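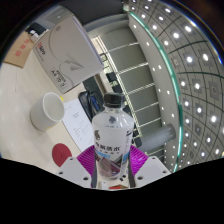
집안일 기계 얘기를 또 쓰게 된다. 작년 12월에 "책상 정리 하나쯤은 금방 되지 않겠어요?" 하고 회의에서 큰소리친 사람이 나라서, 이 노트에 뭐가 안 되는지 적는 것도 내 몫이 됐다ㅎㅎ 요즘 붙들고 있는 건 물병이다. 투명한 플라스틱 몸통에 검은 뚜껑, 어깨는 둥글고 라벨은 흰색인 이런 병을 자홍색 손가락 두 개 사이에 두면 사람 눈에는 너무 쉬운 일 같다. 그런데 막상 정책을 돌려 보면 뚜껑 쪽으로 갈지 몸통 쪽으로 갈지부터 헤맨다. 투명한 부분은 뒤에 있는 게 다 비치니까 깊이 값이 엉망이고, 그나마 라벨이 있는 높이에서는 좀 낫다.

2022년 4월 4일

오늘 할 일은 원래 두 가지였다. 하나는 Panasiuk 쪽에서 넘겨준 새 파지 정책을 우리 시연 데이터로 다시 학습시킨 걸 돌려 보는 것, 또 하나는 Ferby(우리 정리 과제 묶음 이름, 나중에 합류한 분들을 위해 적어 둠)의 과제 정의를 다시 쓰는 것. 첫 번째는 했고 두 번째는 반쯤 하다가 저녁이 됐다.

시연은 지금까지 425개 모였다. 그중에서 손이 너무 빨라서 추적이 튄 것, 중간에 잡은 걸 놓친 것을 빼고 나니 꽤 줄었는데, 빼는 기준이 나랑 Onni Tikkanen이랑 달라서 한참 얘기했다. Onni는 놓쳤다가 다시 잡는 장면이야말로 남겨야 한다는 쪽이다. 처음엔 무슨 소린가 했는데 듣다 보니 설득됐다. 집에서 컵 치우다가 한 번 미끄러졌다고 그대로 멈춰 버리는 기계를 누가 사겠나. 다시 잡는 법을 배우려면 놓친 장면이 있어야지! 그래서 추적이 튄 것만 빼고 나머지는 다시 넣기로 했다. 라벨은 따로 붙인다 (retry라고만 써 주세요, 한글이랑 섞이면 스크립트가 죽음).

물병 들어서 받침에 내려놓기는 성공률 73%가 나왔다. 솔직한 느낌은 "와, 생각보다 높다"였고, 그다음 느낌은 "그럼 우리 집에서는 절대 못 쓰겠네"였다. 네 번에 한 번꼴로 물병을 넘어뜨리는 식구가 있다고 생각해 보면 된다. 실패한 것들을 쭉 돌려 보니 집는 건 거의 되고 내려놓는 데서 무너진다. 받침 가장자리에 병 바닥이 걸친 채로 손가락을 벌려 버린다. 높이 추정이 조금 낮게 나와서 그런 건지, 손가락이 너무 빨리 열려서 그런 건지는 아직 모르겠다. 내일은 여는 속도만 절반으로 낮춰서 다시 해 볼 것. 다른 건 건드리지 말 것. (지난번에 한꺼번에 세 개 바꿨다가 뭐 때문에 좋아졌는지 영영 모르게 됐음. 나한테 하는 말이다.)

Kelico에서 나온 정리 로봇 데모 영상도 점심 먹으면서 다 같이 봤다. 멋있긴 진짜 멋있다. 빈 식탁에 컵 두 개 놓고 하나씩 옮기는데 동작이 아주 부드럽다. 근데 식탁이 그렇게 깨끗하면 애초에 치울 필요가 없지 않나? 내가 보고 싶은 건 종이 위에 컵이 있고 그 옆으로 케이블이 지나가고 상자가 입을 벌리고 있는 평범한 책상이다. Brestix 공장 쪽 분들도 비슷한 말씀을 하셨다. 부품 옮기는 건 벌써 기계가 다 하는데, 교대 끝나고 작업대 치우는 건 여전히 사람이 한다고. 부품은 늘 같은 데 있고 잡동사니는 늘 다른 데 있으니까.

그래서 과제 정의를 바꾸는 중이다. "물건을 제자리에"라는 문장이 문제였다. 제자리가 어디인지 우리끼리도 말이 다르다. 멀티탭은 책상 위가 제자리인가? 종이 위에 올려 둔 컵은 어질러진 건가, 누가 종이 안 날아가게 눌러 둔 건가? 사람도 물어봐야 아는 걸 기계한테 알아서 하라고 하면 안 되겠다 싶어서, 당분간은 사람이 물건마다 갈 곳을 짚어 주는 걸로 한다. 덜 멋있지만 이게 맞는 순서인 것 같다.

쉬운 것부터 어려운 것까지 내 맘대로 매긴 순서는 이렇다. 흰 컵이 제일 만만하고, 그다음이 빨간 받침에 올라간 물병, 그다음이 A4 용지 상자(우리 손가락으로는 폭이 안 나와서 밀기만 한다). 크라프트 봉투는 납작해서 모서리를 들어 올리는 동작이 따로 필요하다. 꼴찌는 무조건 검은 케이블 뭉치다. 하나를 당기면 저쪽에 있는 장비가 같이 딸려 온다. 이건 올해 안에 한다고 아무 데도 약속하지 않을 생각이다. 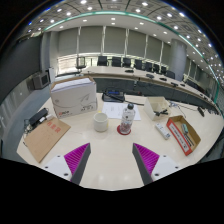
내일 이어서 할 것

- 손가락 여는 속도 절반으로 낮추고 물병 과제만 재실험
- retry 라벨 붙이는 거 Onni랑 반씩 나눠서
- 봉투는 책상 끝까지 밀어서 집는 방법이 될지 손으로 먼저 해 보기. 기계 돌리기 전에 시연 4개만 떠 봐도 감이 올 듯
- 뚜껑 색이 바뀌면 성공률이 떨어지는지 확인. 검은 뚜껑 시연이 훨씬 많아서 흰 뚜껑에서 헤매는 것 같은데 아직 느낌일 뿐이다
- Panasiuk에 메일: 깊이 값 비는 구간을 그쪽은 어떻게 메우는지

그리고 집에서 설거지 로봇 언제 나오냐고 또 물어봤는데, 컵 내려놓는 것부터 하고 있다고 대답했더니 한참 웃더라. 나도 웃었다. 과제 정의 2번 항목은 문장이 아직 이상하니 손대기 전에 나한테 말해 주세요.

이 사이트는 더 나은 이용 환경을 위해 쿠키를 사용합니다. 계속 이용하시면 쿠키 사용에 동의하는 것으로 간주됩니다. 동의 | 설정 변경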